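Stories > Short Fiction > Merrick Quarterly Online
Search stories, authors, issues Go

The Handoff

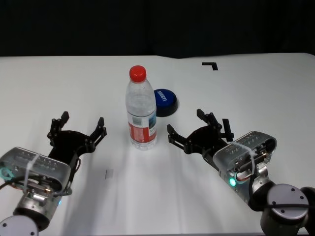 Keegan Stubbs

The planner wanted to think about it.

Kirsty Fairweather had written most of the planner, so she took this personally. She sat with her feet on a box of printer paper and watched the log scroll by. The bottle stood on the table with its red cap on and an arm on either side, and in the log the same line came up again and again, very calm, like a waiter explaining that the kitchen was closed.

NO FEASIBLE HANDOFF FOUND. RETRYING.

"Is it stuck?" said Merrick. Merrick owned a third of the company and had a gift for arriving.

"It's searching."

"It was searching when I went to get a sandwich."

"It's a big space."

He looked at the table. It was not a big space. He had the tact to eat some of the sandwich before he spoke again.

"There's a bottle," he said. "There are two hands. One hand picks up the bottle and gives it to the other hand. My daughter can do this and she's three."

"Does she replan when the grasp confidence drops?"

"She drops it on the dog."

Kirsty wrote DROPS IT ON THE DOG on the pad beside her keyboard. She had been awake since Monday, or that was how it felt, and at some point she had started writing down anything that sounded like a strategy.

The people from Gutberg were coming at four. Gutberg bottled things, and they also capped things, labeled things and packed things, and they had been told by somebody in a nice jacket (Merrick) that software from Taston Handling could pass any bottle from any arm to any other arm without being taught the bottle first. This had been true in simulation since January. In simulation Kirsty's arms passed bottles back and forth like old men playing catch. She had a folder of 900 clean handoffs, and she sometimes opened it late at night for comfort.

She killed the planner and brought up the perception window. On the screen the bottle was a haze of colored dots with a solid band in the lower half where the label was. The camera believed in the label completely. It was the rest it had doubts about. Clear plastic in front of a black curtain and over a white table came through as a rumor, and the planner, asked to grab a rumor by the shoulders, had very sensibly declined.

"So tell it to hold the label," said Merrick, who was reading over her shoulder and getting mustard near the trackpad.

"Both hands want the label. That's the problem. There's only so much label. If the left one takes it the right one's got nowhere to go, so it says no. Then it tries it the other way around and says no again."

"They can't share?"

"I gave them a clearance of 36 millimeters. So they don't hit each other."

"Why 36?"

Kirsty opened the config file to show him the comment where she had explained this. The comment said: 36 seems fine, ask K. She was K.

She closed the config file.

"What's the blue thing?" said Merrick.

Behind the bottle, half hidden by it, was something round and blue with white letters on top. It had turned up on the table one morning and everybody had assumed it belonged to somebody more senior. The planner had assumed so too. In the scene graph it was listed as OBJECT_6, and next to it, in the column for permissions, the planner had put AVOID, and it had drawn a polite bubble of forbidden air around it. Kirsty turned the bubble on in the viewer. It was enormous. It covered half the bottle and a good deal of Stavach's half of the room.

"Huh," she said.

"Is that bad?"

"It thinks that's a person's head."

They both looked at OBJECT_6 for a while.

"Short guy," said Merrick.

She could move it. She could lean over and put it in a drawer, and the bubble would go with it, and at four o'clock the people from Gutberg would see something marvelous. Then they would go home and install it in a plant full of round blue things. She thought about that for nearly a minute, which at her hourly rate was a serious investment in ethics.

Then she changed the class threshold and left it where it was. She took the clearance down to 6 and deleted the comment. She let the left hand have the bottom of the label and the right hand have the top, and she told the planner that if it wasn't sure about the shoulder of the bottle it could say so and go ahead anyhow, gently, like everyone else.

"What did you do?" said Merrick.

"I lowered its standards."

"Could you do that on Stavach's module?"

"I heard that," said Stavach from behind his monitors.

She hit run. The log gave one blank line, which it had never done before, and then:

1 FEASIBLE HANDOFF FOUND. CONFIDENCE LOW. PROCEED? Y/N

Merrick had stopped chewing. Down the hall the elevator opened, and a voice asked somebody if this was the right floor for Taston.

"They're early," he said. "Is low bad? How low is low?"

Kirsty wiped the mustard off the trackpad with her sleeve, moved the bottle nowhere, and pressed Y.

We use cookies to remember your reading preferences. By continuing to browse you agree to our use of cookies. Accept Manage settings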